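Visit report: gripper comparison day at the Zimitz lab, Sotomayor
June 6, 2024

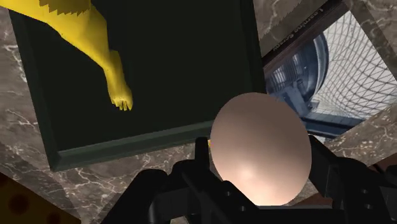

Simulated view over the gripper with the egg-shaped test object between the fingers.

I went to Sotomayor to look at two grippers we are considering for the packing line. Zimitz opens its test lab to outside visitors twice a year, and the next one is in November. Registration was at the front desk and took a few minutes. Parking is behind the building, and the sign for it is hard to see from the road.

The morning was all simulation. Zimitz runs every gripper in software before it goes on an arm, and visitors get to use the same setup. There were workstations along one wall, each with a controller and a view from the wrist. The backgrounds are busy on purpose. The staff swap in marble walls, big panels, windows and lettering so the vision software doesn't get used to a plain gray room. The view also tilts with the wrist, and it took me a while to stop leaning my head to match it.

The two models on show were the Briltness and the Praltine. Both have two fingers and both bolt to the same wrist plate.

I started with the Briltness. The task was to pick up an egg-shaped object, turn it over and put it in a tray. A smooth oval is a fair test because there is no flat side to grab and very little room for error in where the fingers close. The Briltness closes fast and then slows down just before contact. That slowdown is adjustable. At the factory setting I dropped the object twice. With the closing speed turned down to 40 percent I had no more drops, but the cycle was too slow for our line.

The Praltine has wider finger pads and a softer close. It was easier to use from the start. It does block more of the wrist camera's view, and when the object sits low in the fingers you lose sight of the contact point. The staff suggested adding a second camera off to the side. We would need to check whether our frame has space for one.

Zimitz handed out a sheet with its own results. The simulated set was 2997 picks, split between the two grippers, and 676 of those were done with the egg shape. The sheet gives a drop rate for each finger pad but does not say what friction value was used in the software. I asked and was told it would be sent by email. Until it comes I would not put much weight on the drop rates.

After lunch we moved to the real arms. Only the Briltness was mounted, so I could not compare the two on hardware. It behaved much as it had in the simulation, except that it was louder than I expected and the cable on the outside of the wrist caught once on the tray. The tray was moved back and it did not happen again.

The controllers are worth a mention. The handheld one with a thumb wheel gave better control of the finger gap than the touch screen. On the screen the gap slider is small and easy to overshoot.

Lunch was sandwiches and was included. There was no Wi-Fi for visitors.

Follow-up:
Get the friction value for the simulated picks.
Ask for a Praltine on loan, with both sets of pads.
Measure the frame on our line for a side camera.
Sign up for the November date if the loan is turned down.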